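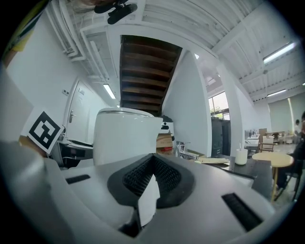 Old cats are the best cats, and I would like more people to take one home. I say so as a person who went to the Gusthorpe shelter in October wanting a kitten, had a name picked out for the kitten, and drove back with a fourteen-year-old tom called Condori who had four teeth and a cough. If you want to know his colour, think of that big glossy white pot with the round lid, the one somewhere between a kettle and a jug, then take away all of the gloss. He was white from nose to tail and about as shiny as a bath mat. He had been in the shelter since the spring. Families walked past his pen all summer on their way to the younger ones, and I very nearly did the same.

I have now had three old cats, one after the other, and I have turned into a bore on the subject at parties. So let me be a bore in writing for once and get it all down.

The first thing I love is that you know who you are getting. A kitten is a lovely mystery. It may grow up to adore you or it may grow up to live on top of the wardrobe and despise your friends, and you will find out in two years' time. With a cat of twelve, all that has been settled. Maribel Quispe runs the cat side at Gusthorpe and when I asked about Condori she told me he liked radio, hated having his feet touched, would eat anything with fish in it and preferred men with beards. Every word was true (I have no beard, and he made allowances). She could tell me whether he used a litter tray, whether he had lived with a dog, what he did when the hoover came out. Try getting that for something eight weeks old!

Then there is the sleeping. I work at home most days, at a desk that is too small, and I cannot think of a better colleague than an animal who wants nothing between breakfast and teatime except a warm patch. Friends with kittens send me videos of shredded blinds. Mine got up at four, had a stretch that went on for ages, ate, looked at the garden through the glass and went back to bed. On a Wednesday, when my neighbour's boy came round after school to do his reading, Condori would lie across the boy's shins and purr so loudly that they both had to raise their voices, one to read and the other to be heard over the reading.

I know what people say next, as they say it to me all the time. They say: but won't you be heartbroken? And yes. I was. I had Condori for two years and a bit, and when he went I sat in the car outside the vet's until a man knocked on the window to ask if I was leaving the space. I am not going to tell anybody it doesn't hurt. But I have also lost a cat I'd had for seventeen years, and I can report that it hurt in very much the same place. A short time with an animal is still time with an animal. Meanwhile the cat gets a sofa for its last years where it would have had a pen, and when I put my own sadness next to that on the scales, I know which side goes down.

The harder question is money, and here I think the shelters and the rest of us have been a bit dishonest with each other. The leaflets talk about love. What people are really worried about is the vet. Old cats have kidneys and thyroids and teeth. Condori's dental work, before he was down to those four, had been done by the shelter, and I was grateful, but in our second winter his blood tests and tablets came to 600 pounds before I had stopped to add it up. I could manage that. Plenty of people who would give an old cat a wonderful home could not, and they know it, and so they walk past the pen with a bad conscience and fetch something small and healthy instead.

So I was thrilled when Gusthorpe started doing what they call lifelong fostering. The idea is simple. The cat lives with you, on your bed, under your rules, for as long as it has left. You buy the food and the litter. The shelter stays the owner on paper and pays for the treatment, at its own vet, at the rate it gets for bringing so many animals in. My second old cat, a cross little tortoiseshell called Vonenum (the shelter had run out of ordinary names that month and let a child choose), came to me that way, and so did the one who is asleep on my clean washing as I type.

There are people who don't like it. Leandro Bermúdez, who I've known for years and who gives more to animal charities than anyone else I know, thinks it is a poor use of donations. We had it out over dinner and he made his case well. His point is that a shelter has one pot of money, and that what goes on thyroid tablets for a fifteen-year-old could have paid for neutering a whole street of strays, which would mean fewer cats in pens in the first place. Neutering is dull, he says, and it never gets its picture in the newsletter, and it does more good than all the cuddly stories put together.

I think he is right about neutering and wrong about the pot. An old cat in a pen gets the tablets too. No decent shelter stops treating an animal for want of an address. All that changes when the cat moves to my house is that it no longer takes up the pen, the heating, the cleaning and the morning of whoever has to coax it to eat in a room full of strangers shouting. Roxana Valderrama, who does the books over at Brunovdale, told me that keeping one elderly cat in for a year costs them 900 pounds before a vet has so much as looked at it, and that the same cat in a foster home costs them 300, medicine included. Those are one shelter's sums and I wouldn't swear to them anywhere else. Still, I'd love Leandro to have the difference for his street of strays. He can have it with my blessing.

There's another grumble that I take more seriously, and it comes from the people who do the fostering. If the shelter owns the cat, the shelter decides. Oliwia Urbańczyk looked after an old ginger female for most of a year and disagreed with the vet about an operation. She thought the cat was too tired for it. The vet thought it would give her another good year. The shelter went with the vet. The cat came through well enough, but Oliwia found it very hard to be the one who slept on the floor beside her and yet have no vote, and she hasn't fostered again. That's a real loss, and to my mind an avoidable one. Put it in the agreement that the foster home gets heard before anything big is done, and that if the two sides can't agree then a second vet has a look. It would take a paragraph. I have written the paragraph, in fact, and sent it in, and I am told it's being considered.

I would change the way we show old cats to people as well. At most places I've visited they are in the last row, past the kittens, by which time every child has already fallen in love. Put them first! Give them the pens by the door, with a proper chair inside, and let visitors sit down. You can't judge an old cat through wire. They don't perform. Condori had his back to me for the first ten minutes and I only stayed in there with him as my shoes were wet and the kitten room had a queue. Then he turned round, walked up my leg as if it were a staircase, and coughed in my face.

And please, could we stop writing those cards in the voice of the cat? "I'm just a grumpy old gentleman looking for a lap." Tell me about his kidneys. Tell me what he eats and whether he wakes up shouting at three in the morning (they do, some of them, and you get used to it, and a night light on the landing helps). Arnulfo Cuadros, who fosters for the same shelter and has had far more practice than I have, writes his own cards now for the cats who pass through his house. They read like a note you'd leave for a house-sitter. "Will drink only from a glass. Put the glass where you don't mind it falling." I'd take that cat tomorrow.

I'm not against kittens, by the way. I am fully in favour of kittens and will hold yours for as long as you let me. They will find homes, though, most of them within the week. If you are thinking about a cat this winter, go and see the kittens, by all means, and then carry on to the far end of the building and ask who has been there longest. Sit down. Bring something fishy. At Gusthorpe the answer at the moment is a big grey lady in pen 286 — the pens were numbered by somebody with a system, and there are nowhere near that many — who dribbles when she's happy and is good with children. If my own old boy didn't object so strongly to company she would be here already, and I have been to visit her twice to explain this.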